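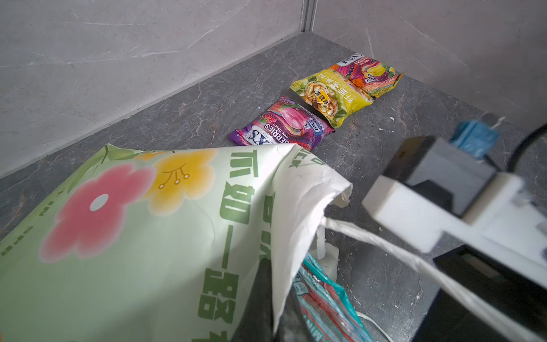 Figure 3. Petits sachets sur un plan de travail gris foncé à motif marbré.

4.2. Le rire en salle : le cas de Wareck

La comédie de couple se prête merveilleusement à l'étude de la réception, et Wareck nous a offert un terrain d'une richesse inespérée ! Le film, tourné par Debashish Begum presque entièrement dans un appartement de Grumport, fait cohabiter deux anciens associés qui ne se parlent plus que par messages vocaux. Nous avons recueilli 488 questionnaires à la sortie des séances de décembre, dont 103 comportaient un commentaire libre. 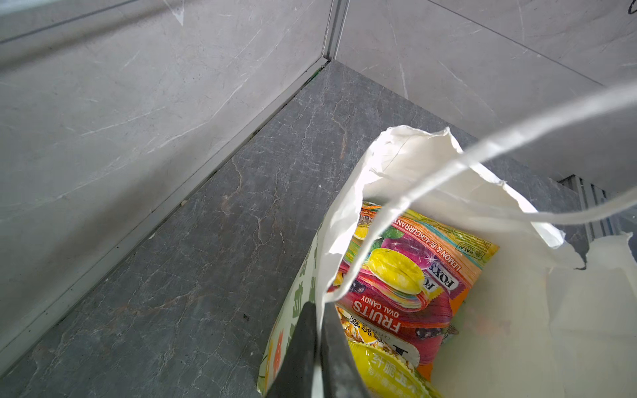
Ces commentaires sont passionnants. Les spectateurs du Vidmar citent volontiers la dispute de l'escalier – la plus longue du film – alors que ceux du Sollon reviennent sans cesse au dîner muet, où Begum laisse durer les silences avec une audace que nous n'attendions pas dans un premier long métrage.
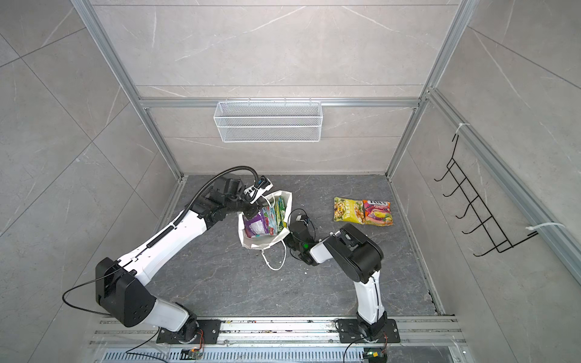

Quelque 13 réponses évoquent même un malaise pendant ce dîner, vite suivi d'un fou rire collectif. Un tel basculement rejoint de près l'hypothèse formulée en 2.1 sur le rire différé, et le codage des trois dernières séquences, présenté dans la section suivante, permet de l'examiner plan par plan.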